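Wonano News
September 13, 2018

Teaching the bag task by hand: where the Hesosetti work stands 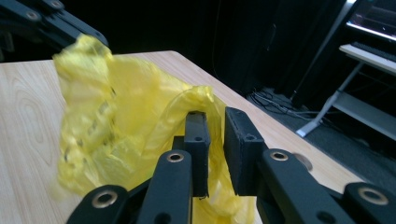 Loan Đồng wrote in after the last issue to ask why we were still collecting demonstrations by hand when the arms have had a remote control station since December. She had tried both, she said, and the remote station was easier on the wrists. A few other readers sent versions of the same question, so most of this item goes to answering it.

Hesosetti is our project on thin, soft materials. The first task is plastic bags: pick one up off a table, get the opening apart, and hold it so something can be dropped in. The person doing the demonstration holds a gripper in each hand and does the job with those instead of with fingers. The motion of both grippers is recorded along with the view from each one, and the recordings go into training.

With the remote station, the operator sits at Onden, our control desk, and moves a pair of handles while the arms follow. For rigid parts this works well and we have no plans to drop it. Cups, blocks and drawer handles were all taught that way and the results have held up.

Bags gave us trouble at the station. Film is so light that the handles pass nothing back to the operator, who has to judge everything by eye from a screen. People slowed down, stopped between moves, and let go of the bag more often than they meant to. The recordings were full of pauses, and the trained arms copied the pauses. One version would close on a corner of the bag and then wait there for several seconds before lifting.

Holding the grippers directly, people work at something closer to a normal speed. They also feel a tug through the linkage when the film goes tight, and they ease off before it slips. That said, Loan is right about the wrists. The hand-held tools get heavy after a while, and we now stop each session at 60 minutes with a break in the middle.

We have 1,754 bag demonstrations saved as of this issue. They came from 11 people, some of whom did far more than others. Nearly 6 percent had to be thrown out, mostly for lost tracking when one gripper passed in front of the other. Please keep the two tools apart at the start of each take so that the software can find both of them.

Phong Tiêu has been going through the saved set and has asked for the following changes.

Crumple the bag before each take. Too many of the early ones began with a flat bag, and the arms trained on those did poorly with anything bunched up.

Vary which hand goes first. Almost everyone leads with the right. If you are left-handed, we would be glad to have more of your time.

Keep the second gripper on the bag once it has hold. Letting go and taking a new grip is allowed, but do it only when the first hold is no good. Regrips are hard for the arms to learn from a small number of takes, and they will get a separate session of their own later on.

Don't restart a take because of a small mistake. If the film slides out and you recover, leave it in. Phong marks these by hand and they have been some of the most useful recordings in the set. A take should be dropped only if the bag ends up on the floor or tears.

Say the take number out loud at the start. The sound is recorded too, and it saves time later when the file names don't match the log sheet.

On the training side, the current version gets both grippers onto the bag in most attempts. Opening it is another matter. The arms tend to pinch both layers together and pull, and nothing comes apart. We think the set needs more takes that show the small rubbing motion people use to split the layers, done slowly enough for the gripper view to pick it up. If you record next week, please spend the first half of your session on that part alone.

The Kanaujia space is booked for demonstrations every morning through the end of the month, and the sign-up sheet is in the usual folder. New people need a short practice run before their takes count toward the set. It goes quickly, and most are comfortable with the tools by the end of it.

The remote station stays open in the afternoons for the rigid parts work. Loan has offered to run a side-by-side test there with the same bags and the same instructions, and we have taken her up on it. Her numbers will be in the next issue if the sessions are finished by then.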